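Gummimanschetten wieder geschmeidig kriegen

Bei mir in der Werkstatt wird alles aus Gummi irgendwann stumpf und spröde, vor allem im Juli, wenn unterm Dach die Hitze steht. Früher hab ich dann einfach neu gekauft, heute pflege ich das Zeug zweimal im Jahr!

Also: lauwarmes Wasser, ein Spritzer Spüli, eine alte Zahnbürste. Zwischen den Rippen sitzt der meiste Dreck, da ruhig ein bisschen bohren. Danach gut trocknen lassen, bei mir etwa 40 Minuten. 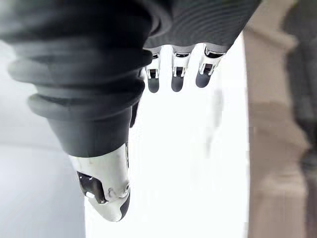

Dunkelgraue Rippen, Falte an Falte.

Zum Schluss kommt ganz dünn Silikonpflege drauf (bitte kein Speiseöl, das wird klebrig). Ich nehm den Stift von Drokia, 10 Euro, der hält ewig. Pascal schwört auf Talkum, aber das hab ich dann überall auf der Werkbank. Türdichtungen vom Auto mach ich übrigens gleich mit.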